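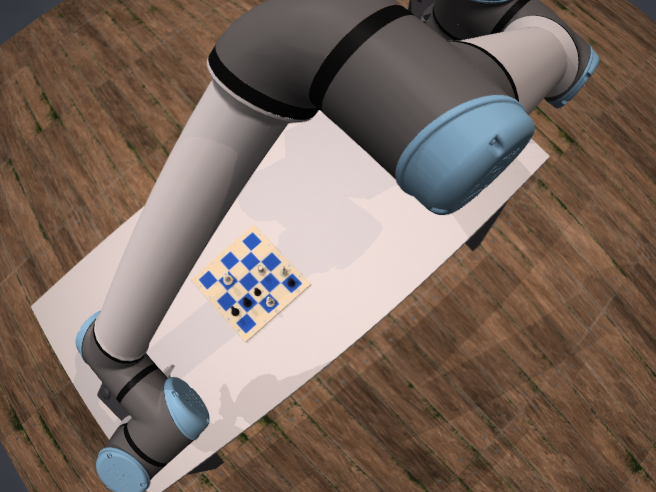 From: Arnulfo Bedoya
To: Clultach Neighbourhood Association members' list
Subject: Re: Hondby Street community centre, interim arrangements

Dear members,

Further to the question quoted below, the City has confirmed the schedule for the Hondby Street site. The existing centre, opened in 1923, will close at the end of July. Demolition will follow once the gas and hydro connections have been removed.

Programs will move to the former Lisberg school for 14 months. The gymnasium there is smaller than the present one, and evening bookings will be limited to two groups at a time. Current permit holders will be contacted first.

The revised plan for the new building provides 2181 square metres of floor space — the library branch included — and retains the row of maples along Kadrić Lane. Vehicle access will be from the lane only. Members who wish to comment on the traffic study should write to the City Clerk and quote file 470.

Regards,
Arnulfo Bedoya
Secretary

On an earlier date, a member wrote:
> Could the association please advise where the seniors' lunch and
> the preschool will be held during construction? The notice on the
> door says only that programs will be "relocated nearby".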